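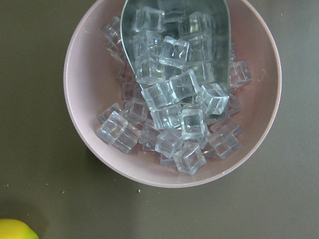
Scoop, bowl and cubes at the prep table.

Robot arms in the Hondgate kitchen: your questions

Updated 9th July

We've had the Lusirent arms on the prep table since May, and people keep stopping us in the hallway to ask about them (please keep doing that!). These are the questions that come up most.

Is my job going away?
No. Everyone on the Hondgate kitchen crew keeps their hours through the end of the contract with Filtar, and that's in writing. What changes is the mix of work. Less scooping, stacking and plate handling, more time on menus, tasting and talking to guests.

What are the arms learning first?
Scooping, setting out plates and hanging mugs. Scooping is a lovely problem - cubes slide, pile up and tumble over the tip of the scoop, and a wrist that has done it 100 times a shift knows things that are hard to write down. If that wrist is yours, come and show us how you do it.

Do I need to know how to code?
Not at all. You work from a teach pendant, a handheld screen with a red emergency stop button on it. Training is 3 short sessions on the clock, and most people are moving an arm by the end of the first one. It's really fun.

Can anyone hit the stop button?
Yes, anyone, any time. You won't be asked to justify it.

What does the work table look like?
Much like any of our stations: a plate, bowls, a cutting board, fruit, mugs on a rack. We wanted everyday kitchen things on it from the start.

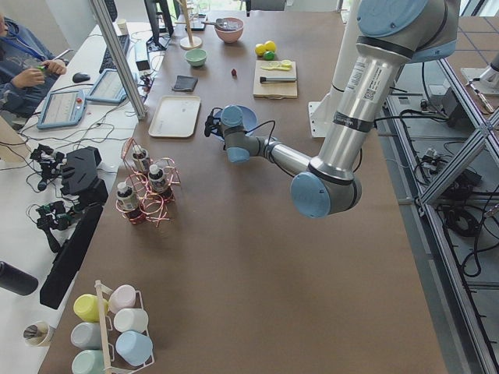
Who decides what gets automated next?
You do, to a large extent. The Kuusisto board by the time clock has a column for jobs you'd happily hand over and another for jobs you want to keep. Up to nine ideas go forward each round. Garnishes are firmly in the "keep" column so far - we love that.

Will I be paid for the extra skills?
Yes. Finish the training and you move up one pay step, starting with your next paycheck.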